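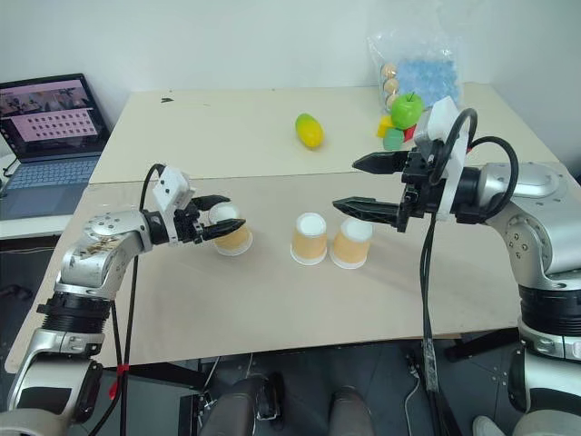

Workshop notes > Tabletop > Paper cups
Last updated: 2022-08-11

Cup stacking, second batch. Written by me, Parveen. Adeel and Sadia please add if I forgot something.

We changed to the orange-tan paper cups because the old white ones disappeared against the light table. These are much better for the eyes. Only the base is white, so when the cup stands upside down you see at once which end is up. I like this. Sadia finds the colour ugly but she agrees that it works.

The carton came from Sethi, 182 cups in it by my count. The slip says more but I do not want to argue for a few cups. I looked at each one for a bent rim and for a base which is pushed in. 147 are good and went in the drawer. The rest I put in the box for practice, please do not mix them again.

What I learned about the stacking:

– Always start with the rim down. With the rim up the cup is light at the bottom and falls when somebody touches the table.
– Hold it low on the side, near the rim. If you press high, close to the base, the paper does not give and the cup slips out. If you press too hard in the middle it makes a fold, and this fold never goes away completely.
– Two cups fresh from the sleeve stick together. Turn the outer one a little before you pull.
– For the small pyramid, leave a narrow gap between the 2 lower cups. With the cups touching, the top one sits well but the lower ones lean outwards after some time. I tried a gap of one finger and it was too much.

The seam between the two boards is still a problem. The back board is a bit higher, and a cup which stands half on each will rock. For now all the cup work stays on the near board. Akash wanted to put a thin strip under the near one already in June. I will ask him again.

The yellow fruit can stay on the back board, we need it for the sorting after the cups. Humaira calls it the mango and I wrote lemon in the old list, so I have now written "yellow fruit" in both places. The bag with the light blue pieces and the cream wooden balls belongs in the back right corner. Please close it after use, the balls roll very far on this floor.

To do: new label for the drawer, ask Sethi if they have the same colour in a smaller size, try the pyramid with three cups in the lower row.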